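Tosunent Table Cover, 140 cm wide

Sold by the metre or as a 30 m roll
Code: TOS 212
Colour: off-white

The Tosunent is a wipe-clean cover for work tables, craft benches and trestles. It has a soft woven backing and a smooth coated face, and it can be cut with ordinary household scissors. The cut edge does not fray, so no hemming is needed.

We have sold it from our Rekville shop for several years, mostly to sewing rooms, schools and people who do a bit of everything at the kitchen table. The pale colour makes dropped pins and short ends of thread easy to find.

Laying the cover

Covers sent folded arrive with creases. Spread the cover over the table with the coated side up and leave it overnight in a warm room. Most of the lines will drop out. Any that are left can be pressed from the back with a cool iron and a tea towel in between. Do not iron the coated face.

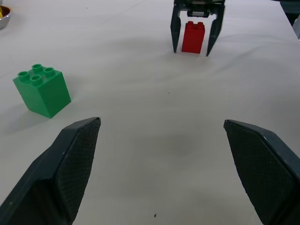 Off-white covering with soft wrinkles.

Rolled covers lie flat sooner but cost more to send. Orders over 2 m can be sent on a tube if you choose this at the checkout. Please allow an extra working day.

Size and cutting

Measure the top of the table and add the drop you want on each side. The full width is 140 cm and we do not trim it. Lengths are cut in whole metres from one continuous piece. Cut lengths cannot be returned unless faulty, so please measure before you order.

For a table made of two tops pushed together, lay the cover across the join and clip it at both ends. It will bridge a small gap, but it will not hide a step. If one top sits higher than the other, pack the legs of the lower one first. Sperling table clips fit tops up to 30 mm thick and are sold separately.
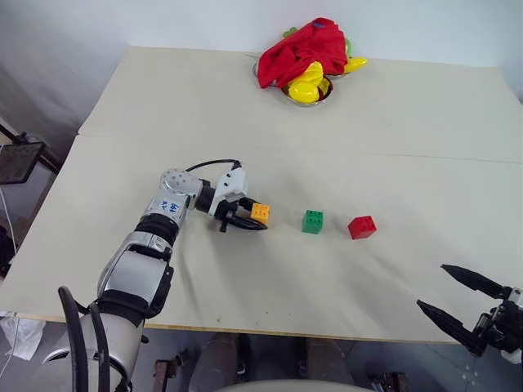
Youssra Mahrous wrote to say that she has had hers on a cutting table since October and that the clips matter more than she expected. Without them the cover crept towards her each time she pulled cloth across it. She would also like it in a darker shade for working with white cotton.

A mid-grey is on order from Dremura, who coat the cloth for us. It will have its own code and the same width.

Care

Wipe with warm water and washing-up liquid. Tea and most felt pens come off if you catch them early, but biro and hair dye will stain. Do not machine wash, tumble dry or bleach. Hot pans need a mat underneath.

Store rolled with the coated side out.

Delivery

Cut lengths leave Rekville within two working days. Full rolls are heavy and go by pallet, and someone must be in to sign for them.

Page updated Mar 25, 2019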